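FOR IMMEDIATE RELEASE

08/08/2023

Pletlow Brings Printed Table Runners and a Relaxed Way of Setting the Table to Its Skenley Showroom

Line of easy-care table linens, with room displays open to visitors, goes on view this month

SKENLEY – Pletlow, the maker of table linens and simple home goods, today opened its new dining display at the Skenley showroom. The display is built like a set of ordinary home dining corners, and visitors are welcome to move the plates, swap the cloths and try out their own ideas on the spot.

The new line is called Ledesma. It has 11 printed table runners, along with checkered and plain tablecloths made to sit underneath them. We spent a long time on the runners, and we are very happy with how they came out! They are wide enough to hold a plate on either side, and the prints run the length of the cloth so there is something to look at from every chair.

Flowers come up again and again in the line. There are daisies, jasmine lettering in a loose brown script, small sun shapes in orange and brown, and narrow borders of dots and swirls. The beige ground was picked to go with dishes people already own, and plain white plates look especially good on it.

Patterns together

Customers often ask us whether a printed runner can go over a checked cloth. We think it can, and the Skenley display has several tables set up that way. A white-and-grey check is quiet enough to sit behind a beige runner, and the two together make a table feel finished before any food comes out. If you have a rectangular table, try laying the runner on a slant across the middle. It shows more of the cloth below and gives the table an easygoing, weekday look that we have come to love around here.

One bright thing on a white plate does a lot of work on a table like this. Yellow is our favorite this season (corn, lemons, a bunch of daffodils when you can get them), and it picks up the warm colors in the sun print nicely.

Care and sizes

All Ledesma runners can be machine washed in cool water and dried flat or on a line. They should be ironed on the back side, on a low setting. The checkered cloths can go in the same wash. Runners come in two lengths, for tables that seat four and tables that seat six to eight, and the tablecloths come in matching sizes. Hemmed edges are standard on every piece.

A first run of 2410 runners has been made for the showroom and for our partner stores. A second run is planned for December, with two added prints and a longer cloth for holiday tables. Customers who would like a note when those arrive can leave their details at the front counter.

At the showroom

The display takes up 206 square feet at the front of the Skenley showroom, next to the Zokar shelving and storage area. Over the next few weeks we will be changing the tables often, so people who stop by twice should find something new. Fabric swatches are free to take home, up to four per household, and staff can help match a swatch to a cloth or a set of dishes you bring with you. Please do bring a plate! It makes choosing much easier.

Parking is behind the building, and the side entrance has a ramp. School groups and home economics classes can book a morning visit by asking at the counter.
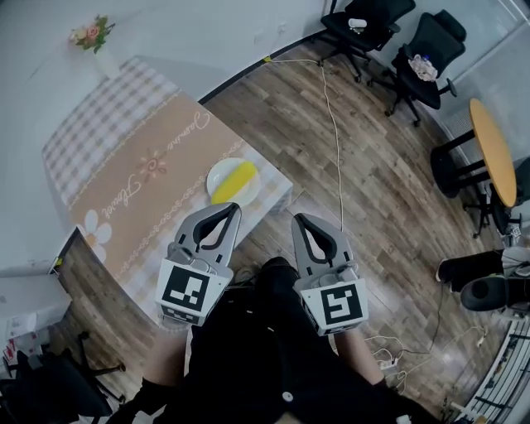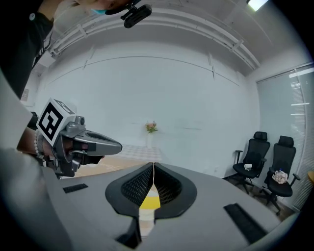
Table setting with the Ledesma line. First photo: beige printed runner over a white-and-grey checkered tablecloth, with a round white plate.

About Pletlow

Pletlow makes table linens, kitchen towels and small home goods for everyday use. Its products are sold through the Skenley showroom and independent home stores.

Media contact: Pletlow Press Desk, Skenley showroom. Swatches and high-resolution photos are available on request.

###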